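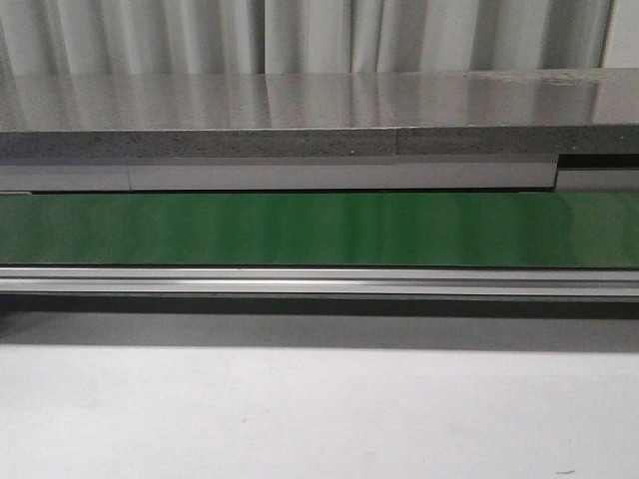

The worktop, the curtain and the rest of it

Quick one tonight becuase I've got bread in and a load of washing to hang, but I said I'd write up the kitchen and people keep asking. By people I mean my sister and two of you in the comments.

So. The worktop is in. Grey, polished, speckled along the front edge like wet sand. I love it. I also spend half my life wiping it.

For anyone new, we moved to the flat at Bralarside in the spring and the kitchen came with the sort of brown worktop that had been swollen by the sink for years. You could press it and it gave. We lived with that for ages, chopping board over the worst bit, telling each other it had charm. It had no charm. It had a smell.

Ordering

We got three quotes. First one made me laugh out loud in the shop. Second never rang back. Third was Schmieder, out past the station in Drokorport, and they did the lot for 1,465 including fitting and taking the old one away. I'd put aside a bit more than that so the change went on taps, which I'll moan about another time.

The colour is called Bernuvel. No idea. The sample was the size of a biscuit and I carried it about in my coat for weeks, holding it up against things. Against the wall, against the floor, against a tin of soup once. Zuzana said it looked like a pavement and then went quiet and said a nice pavement. I'd take that.

Things I'd ask if I was ordering again:

Which bit is polished. The top is properly glossy and the front edge looks a lot darker and grainier. On the biscuit sample you can't tell how different the two will look once it's a long run. I like it, the edge hides everything. But it was a surprise.

Where the join goes. I never asked. It's in two slabs, with an upright seam you can see on the front edge, right of the middle. The right slab sits ever so slightly different in height from the left and the tone is a shade off as well. You'd have to be looking. I am always looking. Siyabonga says he can't see it, but Siyabonga couldn't see the brown one was rotten either.

Delivery times. They said a fortnight, it was 28 days. Fine in the end but we'd emptied the cupboards on day one like idiots and ate out of boxes on the hall floor.

Fitting day

Two lads, here by eight, gone by lunch. Very tidy. One of them drank four cups of tea and told me about his tomatoes. The old worktop went out in three pieces and left a stripe of clean wall behind it where nobody had painted since it went in. Pale green! Under the magnolia! I sort of wanted to keep it but the wall's been done now.

They said no water near the sealant until the next morning. So we washed up in the bath. I don't recommend kneeling on bath mats with a casserole dish but it can be done.

Below the worktop

The grey panels under the edge are in sections, and if you look along them the one at the far left sits a touch lower and looks a bit darker than the one next to it. Drives me mad. I've had a go at it with a screwdriver from inside and made it no better. Possibly worse. Siyabonga has asked me to leave it alone until he's had a look, he's been having a look since October.

If anyone knows a trick for lining these up without taking everything off, please say. I've been told little wedges. I've been told washers. My dad said cardboard, folded, which is his answer to most things and usually right.

The curtain

Right, the curtain. I know. Everyone says blind. My mother in law says blind every time she comes in and takes her coat off.

I wanted something soft in there because it was all getting a bit hard and shiny. So it's a pleated curtain, a pale grey-white, hung straight down behind the worktop. I made it myself, and it shows, because the pleats are all over the place. Some are pinched in tight and some are wide and flat where I ran out of patience with the tape. I was going to unpick it. Then I hung it up to see how bad it was and went off it less than I expected and it's been up ever since.

Fabric was 7 metres off the end of a roll from the market, bit too much, the leftover is now a bag for onions. I used the ready made heading tape with the strings you pull. If you've not used it before: knot one end FIRST. Both strings. I pulled eighteen inches of string clean out of mine and had to thread it back with a hairgrip while dinner burned.

Washing it. Yes it'll need washing, it's a kitchen. Cool wash, hung back up damp so it drops straight, no ironing. I refuse to iron a curtain.

What I hadn't thought of is the shine. The worktop picks up the curtain, so you get all the folds again lying down in the surface, gone blurry and long. Lovely first thing with a coffee. I stood there in my socks the first week just moving my head about.

Keeping it clean

The downside of shiny. It shows the lot. Fingers, a drip, where the cat's been (he's not allowed, he goes). The right hand end is the worst, there are smudges or scuffs there that I've had a go at and not shifted. That's the end where bags get dumped, so I can guess. I'm not panicking yet.

What I've tried so far

Washing up liquid and warm water. Gets it clean, leaves it streaky. Fine for everyday if you dry it straight after.

Glass cleaner. Looks amazing for an hour. Then somebody makes toast. Also the leaflet says not to, which I read afterwards.

Vinegar. Don't. Leaflet is very firm, and I did read that part first.

A dry microfibre cloth and a bit of effort. Winner. Little circles, then long wipes in one direction. Buy a pack, keep them away from fabric softner or they just push the grease about.

I do the big wipe at night once the plates are away and then I tell everyone the kitchen is shut. The kitchen's never shut. Someone's in there by ten making cheese on something.

Nothing lives on it

Or that's the rule. The old worktop had everything out, toaster, bread bin, the fruit bowl with the batteries in it, post, more post. It was so horrid underneath that covering it up was a kindness. Now I want to see the thing so stuff has had to find homes.

Toaster: in the tall cupboard, comes out for breakfast, goes back. I thought this would last two days. It's lasted.
Bread bin: gone. Bread is in a drawer. Keeps just as well.
Knives: on a strip inside the pantry door.
Post: basket by the front door, emptied when it falls over.
Fruit bowl: table. Batteries: who knows.
Kettle: negotiations continue.

I gave away 18 mugs. That was the hard one. We'd got mugs from jobs neither of us have any more. Zuzana took six for her office and the rest went in a box to the charity shop and I went back the next day for the blue one, which cost me a pound.

Still to do

The taps. The panel. A light at the window end, it's dim there by teatime in December and I'm chopping by feel. Wall needs a second coat, I can see the brush marks from where I'm sat. And I'd like a shelf, a short one, for salt and oil and the radio, although that's how it starts isn't it, one shelf, and then the batteries come back.

Somebody asked would I pick the same again. Yes, same colour, same people. I'd ask for a drawing with the join marked on it before I paid, and I'd get felt pads for under anything heavy before it arrived instead of three weeks after.

Timer's going. Bread. If it's any good I'll put the recipe up, it's the one with the potato in, and if it isn't I'll say no more about it.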